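Recolha de demonstrações com garra de mão

A recolha de demonstrações com garra de mão é um método de obtenção de exemplos para sistemas de aprendizagem por imitação, no qual uma pessoa executa a tarefa com uma garra portátil munida de câmara, sem que haja um braço robótico presente. O registo de cada execução, composto por vídeo, trajetória da garra e abertura dos dedos, serve depois para treinar uma política de controlo destinada a um robô com uma garra de geometria igual ou semelhante. O método é usado sobretudo em tarefas de manipulação sobre mesa, como pegar, pousar, empilhar, verter e arrumar.

Designação

Em português não há um termo fixo. Encontram-se «recolha com garra portátil», «demonstração manual instrumentada» e, no Brasil, «coleta com garra de mão». A palavra «episódio» designa uma execução completa da tarefa, desde o início da gravação até ao momento em que o operador a interrompe. «Demonstração» é por vezes empregada como sinónimo, embora alguns autores a reservem para os episódios aceites depois da triagem.

Antecedentes

Antes da difusão das garras portáteis, os exemplos eram obtidos principalmente por duas vias. Na teleoperação, o operador comanda o robô à distância por meio de um comando, de luvas ou de um segundo braço que serve de guia. No ensino cinestésico, o operador segura o próprio braço do robô e condu-lo pelo percurso pretendido. Ambas produzem dados já expressos nas coordenadas do robô, mas exigem que este esteja instalado e livre durante toda a recolha. No ensino cinestésico, as mãos do operador surgem com frequência nas imagens, o que pode prejudicar o treino de políticas visuais.

A garra de mão separa as duas fases. A recolha pode ser feita numa cozinha, numa oficina ou num escritório, e o robô só intervém na fase de execução.

Equipamento

A garra é normalmente de dois dedos opostos, acionados por um gatilho ou por uma alavanca. As peças estruturais são muitas vezes impressas em plástico, com casquilhos metálicos nos eixos de rotação. Nas extremidades montam-se almofadas de contacto, em borracha, espuma ou outro material de atrito elevado, fixadas de modo a poderem ser substituídas. A câmara fica presa ao corpo da garra e voltada para os dedos, de forma que as pontas apareçam sempre na mesma zona da imagem.

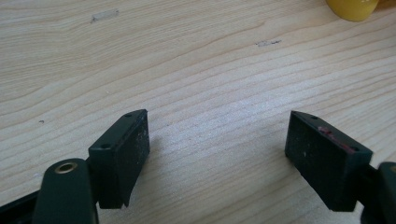
A abertura dos dedos pode ser medida por um codificador no eixo ou calculada a partir do vídeo, por marcadores visuais colados aos dedos ou por deteção direta do seu contorno. A segunda solução dispensa cablagem, mas falha quando um objeto volumoso tapa o marcador. A posição da garra no espaço é obtida por odometria visual-inercial, por um sistema externo de seguimento ou pela combinação dos dois.

Procedimento

Uma sessão começa pela calibração da câmara e pelo registo da abertura mínima e máxima. Segue-se, quando o método de localização o exige, uma passagem lenta pelo espaço de trabalho para construir o mapa. Só então se gravam os episódios.

Entre episódios, o operador repõe os objetos e altera a sua disposição. A variação pode ser livre ou seguir uma folha de posições sorteadas. A experiência mostra que a variação livre tende a estreitar-se ao longo da sessão, com os objetos a regressarem aos mesmos dois ou três lugares, e por isso muitos protocolos preferem a folha. A luz, a superfície e os objetos secundários que ficam na mesa também podem ser mudados de forma deliberada.

O ritmo do gesto é outro aspeto regulado pelo protocolo. Movimentos bruscos desfocam o vídeo e podem exceder a velocidade que o robô consegue reproduzir. Pede-se ao operador que se mantenha dentro do alcance do braço de destino e que evite orientações do punho que este não possa atingir.

Triagem e anotação

Depois da sessão, os episódios são revistos. Rejeitam-se aqueles em que a localização se perdeu, em que a garra bateu na mesa ou em que a tarefa ficou incompleta. Os episódios com uma tentativa falhada seguida de correção são tratados de maneira diferente conforme o projeto: uns eliminam-nos, outros conservam-nos como exemplos de recuperação.

O conjunto Merulstead, organizado por Corrado Bortolotti e Hélène Chan, é um caso documentado deste processo. A recolha decorreu em 6 locais, entre os quais as oficinas de Metbridge e Foltlow, e a primeira versão foi publicada a 3 de janeiro de 2021. Dos 722 episódios gravados, 183 foram excluídos na triagem, e destes 67 por perda de localização. Uma revisão feita em junho do mesmo ano acrescentou a cada episódio a indicação do tipo de almofada usado, campo que faltava na versão inicial – as folhas de sessão de Foltlow tiveram de ser transcritas à mão para o preencher.

A anotação textual, quando existe, limita-se em geral a uma frase que descreve a tarefa. Alguns conjuntos dividem ainda cada episódio em fases: aproximação, preensão, transporte e largada.

Limitações

A principal limitação é a diferença entre a mão humana e o braço do robô. Uma pessoa ajusta a força e o ângulo em resposta ao que sente através da garra, e essa informação não fica registada no vídeo. Têm sido propostas almofadas com sensores táteis, que aumentam o custo e a manutenção do equipamento.

O desgaste das almofadas constitui um problema adicional. O pó e os resíduos de tinta alteram tanto o atrito como o aspeto dos dedos na imagem, e uma política treinada apenas com almofadas limpas pode comportar-se pior com almofadas usadas. O protocolo Dalisay prevê a limpeza no início de cada sessão – não entre episódios – e a substituição aos primeiros sinais de descolamento.

Por fim, a ausência do robô durante a recolha impede que se verifique de imediato se um episódio é executável. A verificação faz-se mais tarde, por simulação cinemática ou por reprodução da trajetória no equipamento real.

Ver também

Aprendizagem por imitação
Ensino cinestésico
Odometria visual-inercial
Teleoperação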